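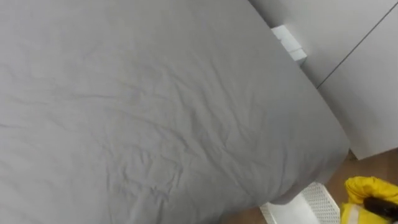 Chapter 17
Making the Bed

Bontu Araya and Mihret Feyisa
November

A bed takes up more of a small bedroom than any other piece of furniture, and the way it is made sets the tone for the rest of the room. In this chapter you will learn to fit a bottom sheet, lay a top sheet and blanket, and finish the bed so that it stays neat through the night.

We begin with the fitted sheet. It has elastic sewn into the edge and is shaped to hold the corners of the mattress. Most problems start with the wrong size, so measure the depth of the mattress before you buy. Put on one corner, then the corner diagonally across from it - this keeps the sheet from pulling to one side. Smooth the cloth from the middle out with the flat of your hand. Fine creases are common in plain cotton and do no harm.

Beds that stand close to a wall or a wardrobe need more care. Do the tight side first, while the sheet is still slack, and lift the mattress with your knees bent. Students at the Ondberg training house practice on beds of this kind before they move on to open ones.

Section 17.1 covers sheet sizes and fabrics. The folded corner is taught in Section 17.2, with practice tasks on page 454.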